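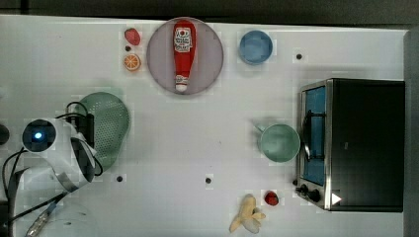 Ketchup bottle on a round plate

4.3 Reporting a follower count that has stopped moving

1. Open Calgate and select Accounts, then Audience.
2. Set the range to 72 hours and select Refresh.
3. If the count has not changed, select Export log.
4. Attach the log to a new support ticket. Do not paste it into the message box, which holds 600 characters.

Note: Removed spam accounts are listed under Filtered for 10 days.

Caution: Disconnecting the account erases its log.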